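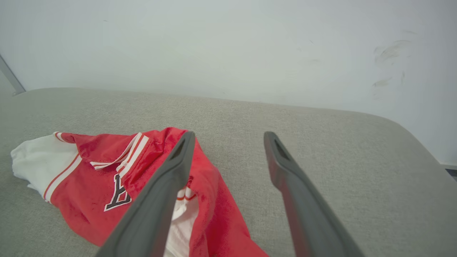
The great kit amnesty, one season on

Readers with long memories will recall that last July the Hatport Leisure League announced its kit amnesty. Clubs were asked to hand in old shirts, tracksuits and jackets, which would be sorted, cleaned and passed on to players who could not afford new ones. A firm called Skingate would do the collecting. There was a launch, there were biscuits, and there was a leaflet with a green leaf on it. I said at the time that I'd like to see the numbers when they came in, and I was told, quite kindly, that I was being a misery.

The numbers have come in. Skingate collected 1,236 items from clubs across the town. Of these, 843 are listed in the report as "redirected". I read that word several times and I still don't know what it means. Redirected to whom? A shirt on the back of a twelve-year-old at Merrick Juniors has been redirected, I suppose, but so has a shirt on a lorry to a rag dealer. The report lumps the two together in a single bar on a single chart. As for the other 393, they don't get a bar at all.

I wrote to Skingate and asked for the split. Kane Hinds, who handles their club accounts, rang me back and was perfectly pleasant about it. He said the firm "doesn't track end use at garment level". I asked whether they tracked it at any level. He said they had "strong partner relationships". I asked who the partners were, and he said he would send me a list. If it arrives before the next newsletter I will print it, however long it is.

I should say I have nothing against second-hand kit. I played in it for years. My first proper shirt had another man's number on it and a darn under the arm that rubbed all through August. What I object to is the idea that handing a bag of clothes to a van counts as a good deed in itself, whatever happens to the bag. Clubs have been told they can put a badge on their websites saying they took part. Ours has put it up. It sits next to the badge for the water-saving scheme, and I'd be interested to hear from anyone who can tell me what we did for that one. 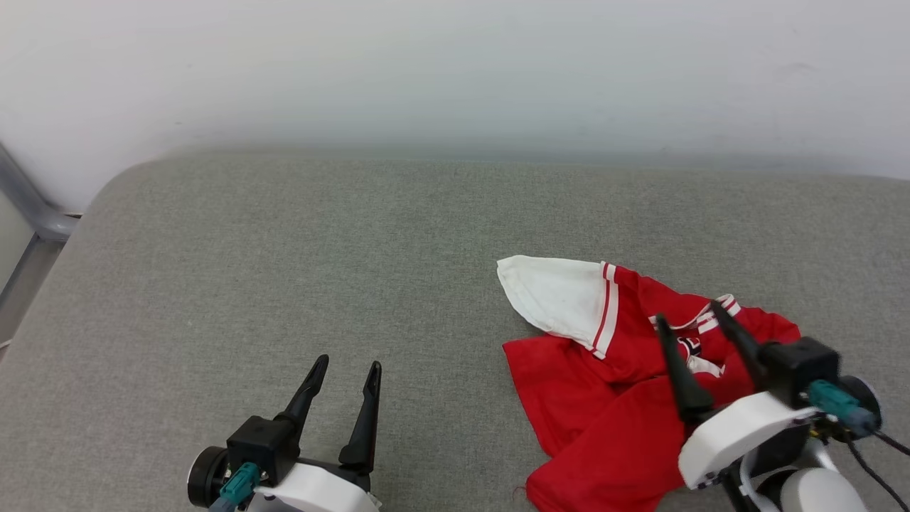 Grey seating against a white wall.

Then there is the matter of what was handed in. The leaflet asked for "good, wearable items", and anyone who has ever run a jumble sale knows how that goes. Aroha Fairweather gave up 2 evenings to help with the sorting at Merrick and came home fairly cross. By her account a good part of what she handled was single socks, training bibs gone stiff with age and shorts with no elastic left in them. There was some very nice stuff as well, she says, including a batch of hardly worn jackets from a club that had changed its sponsor and wanted the old name off its players as fast as possible.

That last bit stuck with me, as it seems to be where most of the decent kit comes from. The clothes aren't worn out. A club signs a new sponsor, or somebody decides the shade of red is wrong, and two hundred perfectly good garments become old overnight. We did it ourselves when we went from stripes to plain. I voted against, for what that was worth. If the league really wants less waste it could ask clubs to keep the same kit for four seasons and leave the vans out of it. I've suggested this at 2 meetings now. On both occasions it was agreed that the idea was interesting, and we moved on to parking.

I'm told there will be a second amnesty, bigger than the first, with an app. The app is called Erum, and you will be able to log each item as you hand it over and receive points. What the points are for hasn't been settled. 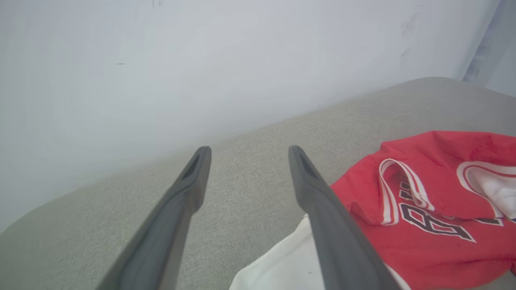

My own worry about points is that they reward people for getting rid of things. A family that makes one tracksuit last through three children gets nothing at all, while the family that buys new every autumn and bags up the old lot will be top of the table by Christmas. Perhaps the people behind Erum have thought of this. I couldn't find any sign of it in their material, which is mostly drawings of people smiling at their phones.

In the meantime, there is a way of passing on kit that has worked at this club since before I joined, and that is the box under the stairs. If your child has grown out of something, wash it and put it in the box. If your child needs something, take it out. We don't issue a badge. At the moment there is plenty in the small sizes, almost nothing for teenagers, and rather more goalkeeper's gloves than we have goalkeepers. Boots are welcome if the mud has been knocked off first - outside, please, and not on the step.

Anyone who handed kit in last year and knows where it ended up is invited to write to me. I would be glad to be proved wrong, and I'll say so in print. Letters can go in the tray by the kitchen door, or you can catch me at the ground most evenings until seven.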